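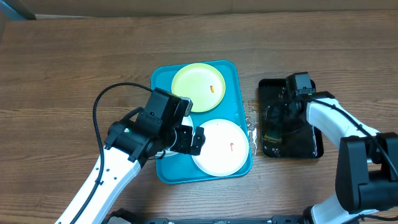 Two plates on a teal tray

Moving our job cards from Bivine to Prarano, what happens to part-finished jobs?

Posted by swarf_and_tea, 10 July 2021

Hello all, hoping somebody has been through this. I run the office for a small fabrication shop (mostly brackets, guards and the odd staircase) and we've had Bivine for our job cards and stock for 9 years. It's slow, it prints everything twice if you look at it funny, and the boss has finally agreed to move us over to Prarano in September. Hooray!

The bit I can't get my head round is work in progress. Finished jobs I can export, and new ones I'll simply type in. But we always have a pile of jobs that are cut and bent and then sitting waiting for powder coating, and Bivine's export only gives me the job header, with no operations and no booked hours. If I bring those across as new jobs then the costing will be rubbish, and the material will come off stock a second time. Do I run both systems side by side until the old jobs are gone? I really don't fancy asking the lads on the floor to clock on to two screens.

coldsaw_kate

We did this move, same two packages, and I'd say don't run both for long. We tried it for more than two months and it was misery, people booked hours to whichever screen was nearest.

What worked in the end was splitting the jobs. Anything with only one operation left we finished in Bivine, and I let the office do the clocking for those. Everything else I set up in Prarano as a fresh job with only the remaining operations on the routing, then added one line at the top called "brought forward" with the hours and material cost so far typed in as a lump sum. Set that line to non-stock before you release the job! If you don't, it'll try to issue material you've already used, and you'll be doing adjustments for ages (ask me how I know).

Print the old cards before you lose access too. I still go back to mine when a customer wants a repeat.

plating_line_2

just use Maglaya, it does all this for you

bendallowance

Kate's way is fine. I'd add a stock count between the last Bivine issue and the first Prarano one, even if it's only sheet and box section. We came from Plistavus so our export was different, but the opening stock figures were what caught us out, far more than the jobs did. Also check your scrap codes, ours came over blank and I had to key them all in again.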